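Chapter 6
Heat, Moisture and the Rooms We Live In

Toàn Hứa moved into a ground-floor unit in the Tullano building in February. Within a month he had a musty smell in the hall closet and dark spots along the bottom of one bedroom wall. The building manager told him to turn up the heat. A neighbor told him to open the windows. Each of them was partly right, and by the end of this chapter you should be able to say which part.

Air always holds some water vapor. How much it can hold depends on its temperature. Warm air can hold more than cool air, so the same amount of water that goes unnoticed in a heated kitchen may turn to liquid on a cold window. The measure used most often is relative humidity, the amount of vapor in the air compared with the most it could hold at that temperature. At 100 percent the air is saturated. Any further cooling causes condensation.

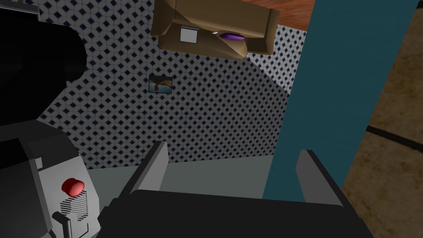 The temperature at which condensation starts is called the dew point. A surface colder than the dew point will collect water, even if the rest of the room feels dry. This is why the trouble so often shows up in corners, behind furniture and on outside walls. Air moves slowly in those places and the surface stays cool.

Finish materials respond in different ways. Glazed tile takes up very little water, so condensation stays on the surface until it is wiped off or evaporates. Wood takes in vapor and gives it back as the air changes - swelling across the grain in a damp season and shrinking in a dry one. Paint on plaster falls between the two, depending on the paint.

Mold needs moisture, a food source and time. House dust is food enough. When the air next to a surface stays near 90 percent relative humidity for days, most common molds can grow there. In winter, many homes do well with indoor air at 40 percent, though the right figure depends on the climate and the windows.
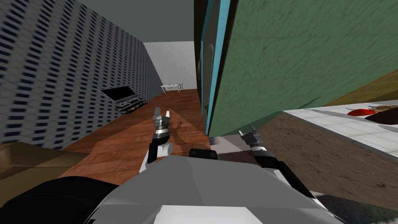 6.1 Where Indoor Moisture Comes From

Most of the water vapor in a home is made by the people living in it. Cooking, bathing, drying laundry and breathing all add to the total. House plants add a little. The rest comes through the building itself, from damp soil under a slab, a leaking pipe or a gap in the roof.

The first step in any moisture problem is to sort these sources into two groups: those that come and go during the day, and those that never stop. A bathroom fan deals well with the first group. It does very little for the second.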